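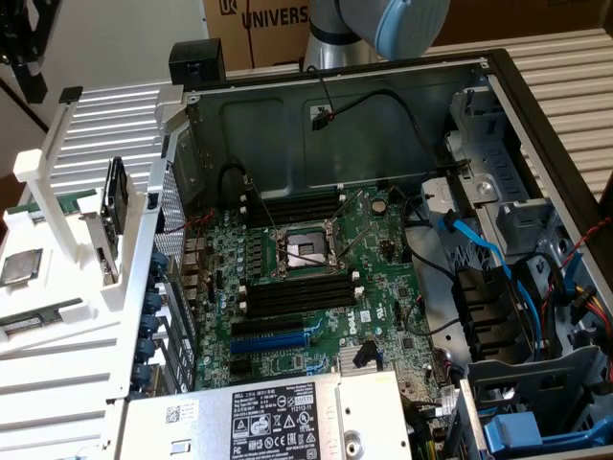

Thursday, November 7, 2019
By Peninah Mosoti
Reading time: 2 min

Teardown and Rebuild Cell: Equipment Planning Gallery

Gasthorpe is budgeting for a second robot cell to handle desktop refurbishment. The notes on this page cover the existing cell and the cost lines that changed between the July draft and the current one. Supplier quotes are from Baltari (arm and controller) and Stuvitz (table and fixtures).

Tower on its side, side panel off, CPU socket open and memory slots empty. The Dell board sets the reach requirement. The arm has to clear the rear edge of the chassis and still get down to the socket. A shorter arm was quoted and rejected on this point.

Parts fixture, left of the case. White 3D-printed panels with a vertical post, holding the processor and a memory module. Printed fixtures are budgeted as consumables at 68 dollars each. Machined versions from Stuvitz came in at 903 dollars and would need replacing whenever the board layout changes.

Slotted aluminum worktable. The parallel grooves allow fixtures to be moved without drilling. Specify the same pattern for the second cell so that fixtures can be swapped between the two.

Cables at the drive cage side. Blue SATA loops and the power bundle remain a manual task in this budget. Magesa has offered a cable-handling tool on trial, but no price has been received and the line is left blank.

Open items: spare gripper fingers, controller license renewal, and floor space for incoming towers. Lead time on the arm is 83 days from purchase order.

Contact: Equipment Planning, Gasthorpe | © 2019 Gasthorpe | Back to top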